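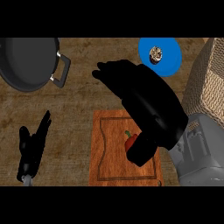
December, notebook 4, continued from the oil tests

Started 7:40. Bench 2, hot plate with the Pesov controller. Same carbon steel coupons as before, cut from one sheet, degreased with washing soda, rinsed, dried in the oven at 130 C until the weight stopped changing. Edges broken with a file this time. The last set had burrs that held oil and threw off the mass numbers.

Question for this set: does a thin coat of flaxseed oil flake because of the oil, or because we have been putting it on too thick? Noeline Pearce thinks thickness. I think surface prep has more to do with it, but the last set can't separate the two, so prep is held constant here.

Coats applied with a lint-free wipe, then wiped back with a dry one until the wipe came away clean. Target mass gain per coat is 25 mg or less. Anything over that gets wiped again before it goes in the oven. Coupon C needed three passes and still felt slightly tacky at the corners. Left it in the set and marked it.

Oven notes. The Andano oven overshoots on the first ramp and then settles. Put the coupons in after it had settled. Thermocouple taped to the rack, not the wall – the wall reading runs high and I no longer trust the earlier entries that used it. Ghada Jaber has the logger file, run 3634. It has the full ramp, including the part before the coupons went in, so trim the start before plotting.

After first bake: A and B even, dull brown, no beads. C has a row of small beads along the lower edge where oil ran while it hung. D (grapeseed, control) paler than A and B, even. Hang angle probably matters more than I allowed for. Next set goes flat on the wire rack, face up.

Tape test after cooling to room temperature. Cross-cut with the scribe, Sowah tape, pressed down with the roller, pulled back at a low angle. A: no lift. B: no lift. C: lifted at the beads, held everywhere else. D: no lift. One coat is too few to say anything about the oil. It does say something about C.

Second coat on at 1:15, same procedure. C left out and kept as it is for comparison.

Vinegar spot test not done. The Zenditz droppers arrived with cracked bulbs and the old ones deliver uneven drops. Reorder, or borrow a pipette from upstairs.

Second bake done, oven off, door shut, coupons left in to cool with the oven. Did not open early. The last set was pulled hot and I suspect some of the crazing came from that, though there was no slow-cooled coupon to check it against.

To do:
Weigh A, B and D before handling them with bare fingers.
Label the backs. The paint marker burned off at the last bake, so use stamped tags on wire.
Ask Noeline for her thick-coat coupons if she still has them. Want them under the same tape and roller.
Put the wall-probe warning on the inside cover of this book.
Ghada needs the bench from 4 on. Scribe and roller are in the left drawer, tape in the cabinet with the solvents out of the light.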